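October
By Kenza Erraji

The second act of Grodlow opens with eleven bars of nothing but a low organ note. In the version the Wundell Players recorded for their first album, that note was a synthesizer patch. On stage this winter it will be a real reed organ, bought from a closing chapel and driven to the rehearsal hall in the back of a bread van.

Grodlow is a rock opera about a clockmaker named Visser who is hired to repair the bell of a drowned town. He goes down to the lake every night for a week, and each night one of the dead tells him a different story about how the water came. Hiếu Thân wrote the music and most of the words over six years. He says the stories were separate songs at first, and that Visser was added late to give them someone to talk to.

"I had a flood song, a wedding song and a song about a mayor," he says. "They were all in D minor. That was the only thing holding them together."

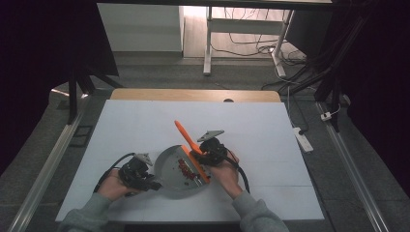 Music and Stage Desk

The band numbers 14 on this tour, counting the string players, and they are loud. The overture quotes a Bach chorale twice, once on guitar and once on cello, before the drums come in under both. Listeners who know the album will notice that the wedding song has moved. It used to close the first act. Now it comes near the start, sung by Shaimaa Kamel as the bride, and it comes back in pieces all evening until the audience learns who she married.

Kamel trained as an opera singer and joined the group two years ago. She had never sung with a microphone. For the first month she stood too far from it, and the sound engineer kept turning her up until the monitors howled. She has since learned to drop almost to speaking level in the verses. The chorus she still sings the old way.

The narrator's part has been cut hard. On the album, Hidayah Sembiring reads long passages between the songs, and some fans skip them. For the stage she has taken 158 lines down to fewer than half. The mayor's confession stays, and so does the list of street names that ends the first act.

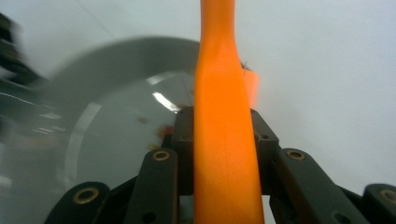 The tour and the new album

The show opens on a Tuesday at the Flirkow, a former cinema with 200 seats, and then moves to larger halls. Thân wanted to start small. The album was made in rooms about that size, and he thinks the quiet parts of the score need to be tested in one before the lights and smoke are added.

A second recording, made with the stage cast, is planned for spring. It will include the two songs left off the first album for length. One of them, "Visser's Ladder," has been played live only once and runs close to nine minutes. Aicha Lamrani, who plays lead guitar, would like it longer. Her solo was trimmed in rehearsal – she has asked for it back, and Thân has told her she can have it on the last night.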